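Trurinel Hand-Guide Kit – wrist camera version

Teach the arm by moving it. Or by remote, from the next bench or the next room. Same kit does both.

In stock at Flalcombe. Price 1454 ex VAT, arm not included.

What you get

Wrist bracket with small camera, fitted and lined up before it leaves us
Lead-through handle with record button
Remote handset, left or right handed, say which when ordering
Control box, mains lead, network lead
Recorder software on a stick – one licence per arm, no yearly fee
Bag of spare bolts and the right hex keys for them

Gripper is seperate. Most people already have one. If you don't, see the two-finger page or ring and ask for Taner Bilgin.

What it's for

Jobs that are a pain to program and easy to show. Reaching into things, mostly. Cases, housings, cabinets, anything with cables hanging across the way in. You hold the handle, take the arm through the job at your own pace, press the button at the start and again at the end. Box stores the arm path, the finger opening and the camera view together, all on one clock. Play it back slow first. Then full speed if you're happy.

Remote mode is the same but you hold the handset and watch the wrist view on a screen. Fingers follow the trigger. Better for tight spots, your own arm isn't in the way and the arm doesn't get nudged when you let go.

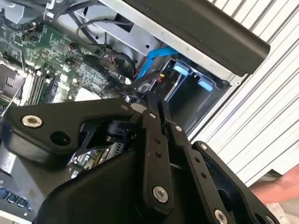 Desktop PCs are what we get asked for most, by repair shops and recyclers. Memory, drive cables, drive trays. Our advice is start with the drive end of the case and leave memory until your operator has a few days in. Latches are fiddly and a heavy hand on a motherboard costs money. For SATA leads come in along the line of the plug, not across it. Sounds obvious, but half the bad recordings we get sent have a sideways pull in them.

Watch the far side of the gripper too. The camera sees the fingers and what's between them, it doesn't see the back of the bracket, and that's the bit that catches on a case edge. Set the no-go height in the software before you go anywhere deep.

How many goes do I need?

Depends. For a fixed part in a jig, one good one can do. For parts that turn up in slightly different places you want a lot more, and they want to be different from each other. The recorder holds 1000 takes before it asks you to clear down or copy off. Bin the bad ones as you go, there's a button for it on the handset. Don't leave it til Friday.

Naming: part, operator, number. Please. Support can't help with a folder full of "test final 2".

Fits

Arai arms, all sizes, straight on
Zistlow arms with the newer flange. Older flange needs adaptor plate, order code 1102
Anything else, send us a drawing of the flange and we'll say yes or no

Check your payload. Bracket, camera and handle all count, and so does the gripper. Handle comes off for remote work.

Setting up

Power off the arm. Bolt bracket to flange, then gripper to bracket. Run the camera lead down the arm with slack at every joint, clip it, then move each joint by hand to its stop and check nothing pulls. Plug in the box. Power on. Software finds the camera by itself, give it a minute. Do the zero step every time the gripper has been off – skip it and your playback will be out.

Stop button stays within reach of whoever is holding the handle or the handset. If two people are working, agree who has it. Keep hands clear on playback, even at slow speed.

Known niggles

Shiny metal can flare in the wrist view. Turn the exposure down a notch or move the lamp.
Handset drops out if the battery is low, light goes amber first. Arm holds position when it does.
Software version 19 or later needed for left handed handset. Free update, ask.

Delivery and returns

Ordered before noon goes same day. Returns within the month if the bracket hasn't been drilled. We do get drilled ones back and we do send them back agian.

Demo at Flalcombe by appointment, bring your own part if it'll fit on a bench. Rizwan Paul does the bookings. Training half day can be added at checkout, your site or ours.

Page updated 30/03/2021. Prices hold until end of September.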